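## Bin picking: the Cender hand against the Bolleck two-jaw

Week two of the comparison. The arm is the same KUKA as before, the bin is the same gray bin with sloped walls, and the controller settings were left alone apart from the payload entry. I ran 168 picks with each gripper and reset the objects by hand every 14.

The Bolleck is a parallel-jaw unit with a fixed stroke. It is fast and easy to calibrate, and its failures are predictable: anything lying against a wall gets pushed up the slope before the jaws close. The Cender is multi-fingered and slower to close, and it needs more room on the approach. I limited closing force on both to the value I use for thin plastic bottles.

Cable routing took most of Tuesday. The Cender harness is stiffer, so I left a larger loop over the wrist and restricted joint 6 in software. That cost a few approach angles in the corners.
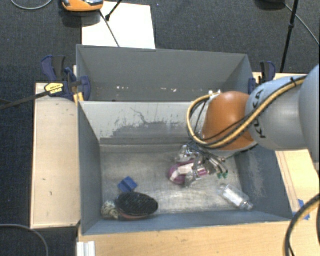
Trudy Tautahi wrote in to ask whether the wrist limit alone might explain the missed corner picks, and said her own Bolleck numbers dropped the same way once she restricted joint 6. She would rerun both grippers under the same limit before comparing anything near a wall.

I think she is right. The two-jaw runs had full wrist travel, so the corner results can't be compared. I have marked them as such in the log and kept the center-of-bin picks, where the limit was never reached.

Remaining items:

- Rerun the Bolleck with joint 6 restricted.
- Move the pre-grasp point higher for the Cender. It currently starts closing too early on blocks.
- Fix the timestamp offset in the Ruawai logger. Row 3084 onward is shifted by one cycle.

Grasp planner settings stay frozen until the rerun is finished, probably in June.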